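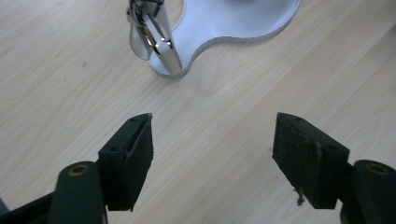

Gripper open on the bench, with the chrome post on its white base ahead of it.

Review: Pakasari 2, grasp planning and labeling software
By Rajeshwari Panicker
Mar 4, 2024

Pakasari is a desktop program from Mowat that takes wrist-view video, finds the fingers and the target, and proposes a grasp. I have used version 2 at our Siltirville shop since September, mostly on small metal fittings. It replaced Pradalwood, which we ran for two years and which still handles our arm control.

Setup took an afternoon. The calibration tool wants 50 views of a printed grid and tells you which ones it threw out. Pradalwood never did that, and we used to repeat the whole set when the numbers looked wrong.

Finger tracking is the best part. Our pads are dark, scuffed and frayed along the edges, and the right one has a scrap hanging off it. The old software kept treating bits like that as objects on the table. Pakasari lets you paint a mask over each finger and ties it to the opening width, so the mask moves as the jaws close. I have redrawn mine once.

Chrome is harder. A mirror finish gives the depth model very little to hold on to, and the grasp it suggests on a bare post can land well behind the real surface. The fix in the manual is to anchor the estimate to something matte nearby. With a flat white base that works fine as long as enough of the base is in view. When the base runs out of the picture at the top, the planner guesses the rest of the outline, and it guesses badly on anything with a curved edge. I back the arm off and ask for a new plan.

I ran 1,025 clips through the labeling side. It labeled 900 without any edits from me. Most of the rest were shiny parts — start and end of contact were off by a few video steps, and dragging them into place is quick.

Complaints: the export menu forgets your last format. Undo does not cover mask edits. Plan scores are shown as a colored bar with no number unless you open the log, so comparing two grasps means switching windows.

The Python interface is small and well documented. Our link to Pradalwood came to one short script, and it has survived two updates.

I would buy it again for matte parts. If your work is mostly polished metal, get the trial and test on your own pieces first.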